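I own a drawer. You own one too, I'm willing to bet, and yours probably sticks about halfway out, same as mine, so you have to slide a hand in flat and push something down before it'll open the rest of the way. In my case the something is usually the charger for a phone I gave up years ago.

I started thinking about the drawer in August, when I was packing to move from the top half of a house in Hellham to the bottom half of a different house in Hellham (four streets, one hill, far too many trips). Kitchen stuff went quickly. Books went slowly but at least I knew what they were. Then I got to the cords, and I sat on the floor for most of an afternoon with a lap full of black rubber spaghetti, and I could not throw a single one away.

So I counted them. There were 104. I live alone! I have one laptop, one phone, a lamp, a toaster and a radio that runs on batteries. I laid the whole lot out on the bedroom carpet and tried to match each cord to a thing I still had in the house, and when I was done I had matched 13 of them. The other 91 belonged to nothing. They were just along for the ride.

I've been telling people about this ever since, and I've noticed that it's a great way to get a stranger talking. Mention your divorce at a bus stop and people edge away. Mention your cord drawer and they pull up a chair. A woman at the dentist told me she keeps hers in a suitcase. My neighbor has a cookie tin for the small ones and a laundry hamper for the big ones, and he was very firm with me that they must never mix. My own mother, it came out, mailed me a box of my old cords when she turned my bedroom into a sewing room, and I had carried that box through three apartments without opening it.

Why do we do it? I have a few theories, and the first is plain fear. Everybody has one story about the time they threw out a cord and needed it. Mine is about a Plirkerine bread maker, a wedding present, which had a funny little plug with a notch on one side. I tossed the cord in a spring clean, then found the bread maker in the hall closet the very next week. I never did find another cord that fit. The bread maker cost a lot more than the cord, and I've been paying for that mistake in closet space for 16 years, if you see what I mean. I would throw out a good winter coat before I'd throw out a cord with a notch.

The second theory is that cords don't look like garbage. A chipped mug tells you it's finished. A sweater gets thin at the elbows. A cord that hasn't carried a spark since high school looks just as ready for work as the one you bought on Wednesday, and it feels mean to let it go.

And then there's the way they sit. I've become a real bore about coiling. I was a wrapper for most of my life, around the hand and the elbow like a garden hose, until I rented a summer place out at Mahuika one year and found a note taped inside the closet door, next to the vacuum: PLEASE DO NOT STRANGLE THE CORD. Under it, in smaller letters, were instructions. You let the cord fall into loops about the size of a dinner plate, and you turn it a little between your fingers each time so it goes where it wants to go. It takes longer. It's also oddly calming, and I did the vacuum cord, the lamp cords and the iron before I'd even unpacked my swimsuit.
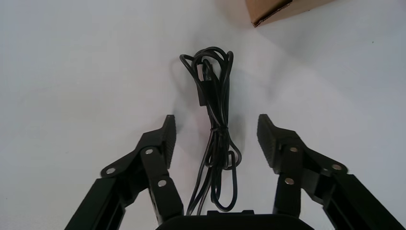
*From the Home & Habits Department*

I coil everything now. A black cord gathered in long loops on a plain white surface is, to me, a pretty nice thing to look at, and I'm aware of how that sounds.

The new place has a Dradine cabinet in the hall, one of those tall ones with the shallow trays, left behind by whoever lived there before. I gave the cords the bottom tray and made some rules. If I know what it's for, it gets a paper tag with the name on it. If I don't know, it goes in a shoebox with the month written on the lid, and when a year has gone by I take the shoebox to the electronics recycling counter at the town depot – without looking inside, that part matters. The minute you look inside, you remember the camera you used to have, and the trip you took it on, and the box goes back in the closet.

I've done one shoebox so far. I stood at the counter for a good while holding on to it, and the man was nice about it and served the person behind me first. Then I handed it over and went and bought myself a doughnut.

I'm down to 16 in the tray, every one with a tag, if you don't count the one with the notch. I found it in July, at the very bottom of my mother's box, which means I never threw it out at all – I'd thrown out some other cord and mourned the wrong one. The bread maker works fine. The first loaf came out shaped like a boot, and I ate it standing up with butter.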